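Nav stack notes, sim town, Monday

Back on the sidewalk planner. I pulled the Bultholm branch into Kanaan and reran the street-corner set, because the costmap has been doing weird things near poles ever since the merge in May (my merge, sorry everyone!). The pole bases are fatter than the shafts, and we were inflating from the shaft. So the plan shaves the corner of the concrete. Same deal with the navy kiosk, where the roof hangs out past the open side and the height filter throws it away.
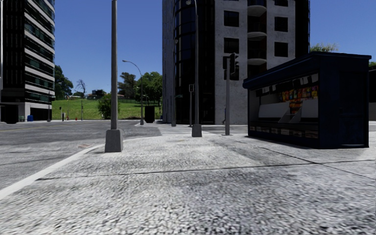

Loveck

OK so, fix number one: take the widest slice of anything upright below robot height. 605 lines of diff, most of it me renaming things, sorry again. Inflation is 200 mm for now. The seams in the pavement still light up as tiny steps in the gradient layer and I'd love to just blur them out, but then the curb goes soft too. Leaving that alone until the Jestbridge config is merged.
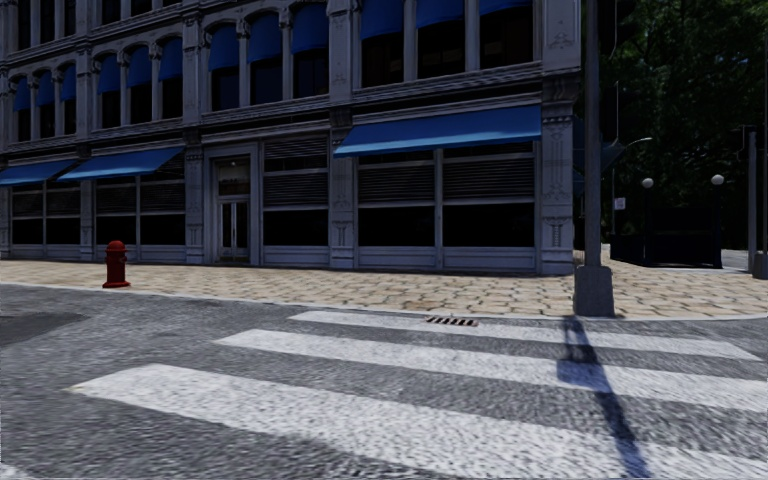
Jestbridge, December 22, 2025

Crosswalk half of the set. The long pole shadow lies right over the stripes and the segmenter wants to call it a hole, argh. Trying shadow jitter in training, 600 extra renders, running overnight. The storm drain by the curb gets its own class now, and the hydrant goes through the same widest-slice code as the poles. Still to do: replay log 1,866 with the old inflation so we have a proper before and after.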